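Filling the Hall: Bookings at the Nanwood Centre, Girby
Student project report, second-year Events and Venues module
Submitted 2026-08-24

1. What we set out to do

Our group was asked to find out whether a mid-sized convention centre can earn its keep in a town most visitors pass through on the way to the coast. The Nanwood Centre kindly let us see its bookings ledger, on condition that we gave it back.

2. The numbers

The centre took 67 bookings last year. Eight of these were trade shows lasting more than a day, and between them they brought in over half of the hire income. The rest were dinners, exams, blood donor sessions and a dog show that appears in the ledger twice, once under "exhibitions" and once under "damage".

We had expected weddings to matter more. They are pleasant to look at on a calendar, but they take the main hall for a whole day and half the guests go home before the bar has made any money.

3. What exhibitors told us

We handed out a questionnaire at the August technology fair and got 289 forms back, six of them blank apart from a complaint about parking. Parking also led the complaints on the forms that were filled in. After that came signs, then the price of a sandwich in the Bastos Suite.

Stallholders were kinder about the hall itself. They liked the level floor, the wide loading doors and the fact that the power sockets worked, which says something about the other halls they visit. Several said they would book again if the dates were fixed earlier. At present the centre confirms them ten weeks ahead - too late for anyone who has to order a banner.

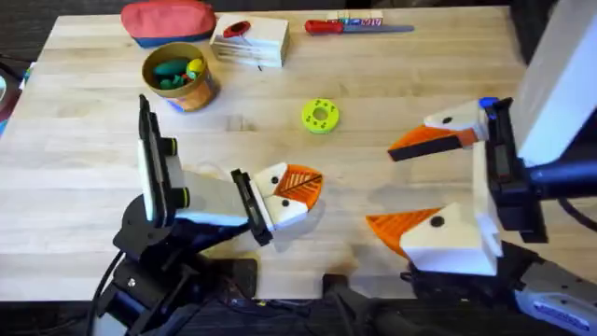

Robot arms at a wooden tabletop.

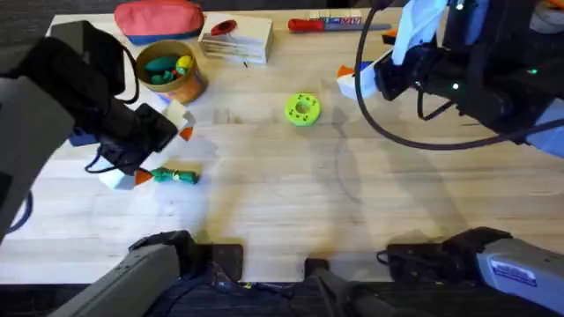

4. Who gains

Lirico, the firm that does the catering, has the contract for every event in the building and so has little reason to mind which ones come. The town's hotels do mind. The two that replied to us were full for the trade shows and said they hardly noticed the dinners, whose guests live in Girby and own beds.

5. What we would change

The centre should confirm trade show dates six months ahead and let the dinners fit round them. It should put up a sign at the station, where at present the only arrow points to the swimming pool. We also suggest a shuttle bus on fair days, though our costing for this depends on a quote we received by telephone and wrote on a napkin.

6. Limits of the work

One year of bookings is not much to go on, and we surveyed a single fair. The ledger is kept by hand, and one page in spring has been used to test a pen. Our totals leave that page out.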